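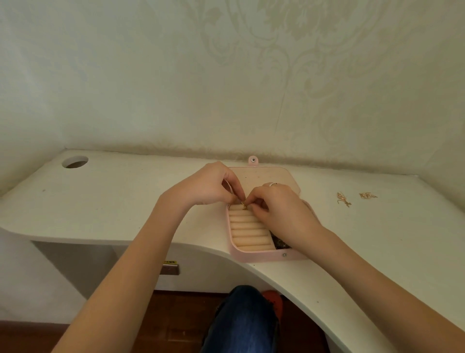

4. 貸出台帳から見た複製素描集の利用

4.1 資料の性格

本節では、シデンベルグ市の巡回文庫が所蔵した複製素描集について、その貸出台帳を検討する。前節で述べたとおり、この素描集はクロンダノン社が刊行したものであり、図版は60枚で、すべて綴じられていない。各図版は厚い台紙に貼られ、布張りの帙に入れて貸し出された。綴じられていないという形式は、刊行者の序文では「教室の壁に掛けるため」と説明されている。しかし、台帳を読むと、実際の使い方はこの説明よりも広かったことがわかる。

台帳には2088件の貸出が記録されている。借り手の欄には、学校の名前、個人の名前、または団体の名前が書かれている。学校として確認できる借り手は18校である。ただし、台帳の前半では学校の名前が省略されることが多く、教師の姓だけが書かれている場合もある。筆者らは教員名簿と照合して所属を確かめたが、確かめられない者は個人の借り手に含めた。したがって、個人の借り手の中に教師がいくらか混ざっていることは避けられない。この点は結果を読むときに注意が必要である。

備考欄に何かの書き込みがある記録は244件であった。書き込みの内容は短く、一語だけのものも多い。「角折れ」「染みあり」のような状態の記録が大部分を占めるが、その中に、どの授業で使ったか、どの図版が足りなかったか、生徒がどう受け取ったかを書いたものが含まれている。このような書き込みは、数としては少ないが、複製図版が教室の中でどのように扱われたかを直接に伝える。ほかの種類の資料では、この情報はほとんど得られない。

台帳の筆跡は三種類に分けられる。最初の筆跡の書記は、図版の番号を必ず記入している。二番目の書記は番号を省き、画家の名前だけを書いた。三番目の書記は、ふたたび番号を使うが、その番号は再版の番号であり、初版の番号と一致しない。対応表は文庫に残っていなかったため、筆者らが初版と再版の目次を並べて作成した。対応表の作成にあたっては、ツェハイ・ハドグ氏が所有する再版本を参照した。同氏の本には旧蔵者による鉛筆の書き入れがあり、これも番号の確認に役に立った。

4.2 図版ごとの偏り

貸出は図版ごとに大きく偏っている。もっともよく借りられたのは人物の頭部を描いた図版であり、次に手の習作、衣の襞の習作が続く。風景の素描はあまり借りられていない。建築の図版は、工業学校からの申し込みがある年にだけ集中して現れ、その他の年にはまったく現れない。

頭部の図版が好まれた理由は、一つに決めることができない。まず、当時の検定課題に頭部の模写が含まれていたことが考えられる。ゲブレミカエルの指導書も、初学者には頭部から始めることをすすめている。他方で、頭部の図版は帙のいちばん上に入っていたので、取り出しやすかったという事情もある。備考欄には「上の数枚のみ使用」という書き込みが見られる。教師が帙ごと借りて、上から順に使い、返却の期限が来たところで終わりにした、という使い方が想像される。もしそうであれば、貸出の数をそのまま教師の好みと読むことはできない。

手の習作については、少し詳しく述べる。手の図版は、単独で借りられることがほとんどなく、多くの場合は頭部の図版と一緒に申し込まれている。ところが台帳の後半になると、手の図版だけの申し込みが増える。この変化は、夜間の成人講座が始まった時期と重なる。成人講座の受講者には彫金、縫製、製本などの仕事をもつ人が多く、講師のメコネンは、受講者が自分の仕事の手つきを描くことを課題にした。課題の説明文は講座の案内に印刷されており、そこには「まず古い素描の手を写し、次に隣の人の手を写しなさい」と書かれている。

手を描くときの難しさは、指の形そのものよりも、指と指の重なりにある。小さな物をつまむ姿勢では、両手の指先が近い場所に集まり、前腕はそれぞれ別の方向から入ってくる(図4)。このとき、腕の線を先に決めて指先を後から合わせるか、指先を先に決めて腕を後から引くかによって、素描の印象は変わる。ゲブレミカエルの指導書は前者をとり、メコネンの案内は後者をとっている。素描集の手の図版には、腕を途中までしか描いていないものが多く、後者の方法の手本として使いやすかったと思われる。

図4 開いた宝石箱の上で、小さな金色の耳飾りをつまむ両手。

4.3 価格と所有

複製素描集の普及を論じるとき、これまでの研究は価格の低下を重視してきた。安い複製が出たので、一般の人が買えるようになり、その結果として美術の知識が広まった、という説明である。この説明は大きな流れとしては正しいと筆者らも考える。しかし、シデンベルグの場合には、これだけでは足りない。

第一に、市内の書店の注文控えを見ると、素描集を一式で買った個人は非常に少ない。購入者の多くは学校、文庫、教会の読書室である。価格が下がったことの利益をまず受けたのは、個人の家庭よりも、このような施設であった。個人は施設を通して図版を見ていた。つまり、買うことと見ることとは、別々に調べる必要がある。

第二に、分売の制度がある。クロンダノン社は後に、図版を一枚ずつ売ることを始めた。エヴァランス画廊の目録には、この分売図版が額縁と一緒に載っている。額縁の値段は図版の値段より高かった。目録の文章は、図版の画家や原画の所蔵場所についてはほとんど触れず、部屋の壁の色に合うかどうかを丁寧に説明している。分売図版を買った人が、それを学習の材料と考えていたのか、部屋の飾りと考えていたのか、目録だけから判断することは難しい。おそらく、この二つの考えは一人の買い手の中でも分かれていなかったであろう。

第三に、貸出と購入の関係がある。文庫で図版を借りた人が、その後で同じ図版を買ったかどうかを、筆者らは台帳と注文控えの氏名を照らし合わせて調べた。同じ氏名が両方に現れる例はいくつか見つかったが、同じ図版に関するものは少なく、また同姓同名の可能性を除くことができなかった。この問いについては、現在の資料では答えを出すことができない。

4.4 複製の質に対する意見

備考欄の書き込みの中には、複製の質に関する意見がある。もっとも多いのは、色についての不満である。素描集の図版のうち、色のついた紙に描かれた素描を複製したものは、地の色を別の版で刷っている。この色が原画と違う、という指摘が、複数の教師によって書かれている。しかし、これらの教師が原画を見たことがあったかどうかは疑わしい。原画は遠くの都市の版画室にあり、見るためには紹介状が必要であった。教師たちは、別の出版社の複製と比べて、どちらかが違うと判断した可能性が高い。

初版と再版の違いも、ここで問題になる。再版では紙が変わり、表面がやや滑らかになった。チョークの線の粒が初版ではよく見えるが、再版では粒がつぶれて、木炭のように見える箇所がある。ある教師は「これでは材料の区別を教えられない」と書き、初版の帙を指定して申し込んでいる。文庫には初版が一組しかなかったので、この教師は10月まで待たされた。待っている間に再版を借りた記録はない。

これとは反対に、再版のほうを好む借り手もいた。裁縫学校の教師は、再版の図版は明るく、後ろの席からも衣の襞が見えると書いている。材料の区別を教えたい人と、形を遠くから見せたい人とでは、よい複製の条件が違っていたのである。書評誌の評者はほとんどの場合、原画にどれだけ近いかという一つの基準で複製の良し悪しを述べた。教室の利用者が使っていた基準は、これよりも種類が多かった。

なお、図版の汚れと損傷についても簡単に記す。筆者らは現存する図版の状態を一枚ずつ調べ、貸出の数と比べた。よく借りられた図版ほど四隅の損傷が大きいという傾向は、予想のとおりに認められた。しかし画面の中の汚れは、貸出の数とはあまり関係がない。画面の汚れがもっとも目立つのは、貸出の少ない建築の図版である。ここには細い線で升目が引かれた跡があり、拡大して写すために直接に鉛筆を当てたものと考えられる。消した跡も残っている。文庫の規則は図版への書き込みを禁じていたが、罰金を取った記録は見つからなかった。

4.5 資料の限界

以上の検討には、いくつかの限界がある。台帳は貸出を記録するが、閲覧室での利用を記録しない。閲覧室には素描集の一部が常に掛けられていたことが、館内の見取り図から知られるが、どの図版であったかは書かれていない。もし頭部の図版が掛けられていたなら、貸出の数は実際の利用よりも小さく出ていることになる。

また、台帳のうち二冊は水の害を受けており、下の数行を読むことができない。本節の件数には、読むことのできた行だけを含めた。読めない行の件数を推定して加えることもできるが、年によって一頁の行数が違うため、筆者らはそれを行わなかった。文庫が公開している台帳の画像は6/3/18に閲覧したものであり、その後に追加された画像は本節の集計に入っていない。

成人講座の作品そのものは、まだ見つかっていない。講座の案内には、終了時に受講者の素描を廊下に展示したとあるが、展示の目録は作られなかったようである。次節では、作品の代わりに、講座の出席簿と材料の購入記録を用いて、模写の課題がどのような順序で行われたかを考える。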